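La cola que no se ve

Cuando llegué a España ya sabía conjugar el subjuntivo, pero no sabía comprar tomates. En mi primer mes entré en la frutería Pacheco, vi a varias señoras repartidas por la tienda y me puse cerca del mostrador, muy educado, a esperar. Esperé 30 minutos. Entraba gente, decía una frase corta que yo no entendía y salía con sus bolsas antes que yo.

La frase era «¿quién es la última?». En mi curso no estaba. Habíamos estudiado 37 expresiones para ir de compras (todavía guardo la lista) y ninguna servía para pedir la vez. «Pedir la vez» también me costó, porque yo conocía «una vez» y «a veces», pero no sabía que una vez se podía pedir, dar y hasta perder.

Ahora lo hago sin pensar. Entro, pregunto, alguien levanta la mano y yo contesto «pues voy detrás de usted». Después puedo mirar las naranjas o salir a la puerta a hablar por teléfono. El sitio se guarda solo, en la memoria de los demás. Me gusta mucho este sistema, aunque exige recordar una cara, y yo para las caras soy bastante malo. Me fijo en los abrigos. En verano es más difícil.

Mi compañera de clase Kimie Takagi prefiere las tiendas con número de papel. Dice que así no tiene que hablar con la garganta fría a las nueve de la mañana. La entiendo, pero yo he aprendido más español en esa cola que en los ejercicios. Allí oí por primera vez «ponme cuarto y mitad», y tuve que hacer la cuenta en casa: son 375 gramos. También oí «¿algo más, cariño?», dicho a un señor de ochenta años.

Lo que todavía no domino es el final. Si digo «nada más, gracias», me parece seco. Si digo «ya está», temo que suene a enfado. La frutera dice «¿qué más?» con tanta seguridad que a menudo añado una cosa que no necesito - casi siempre perejil.
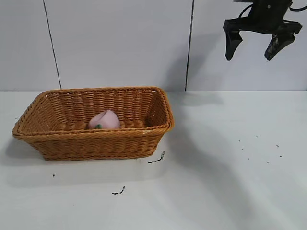 Con el perejil al menos tengo una solución: lo pico y lo congelo. Ya ocupa un cajón entero, y en diciembre tuve que sacar los guisantes para que cupiera.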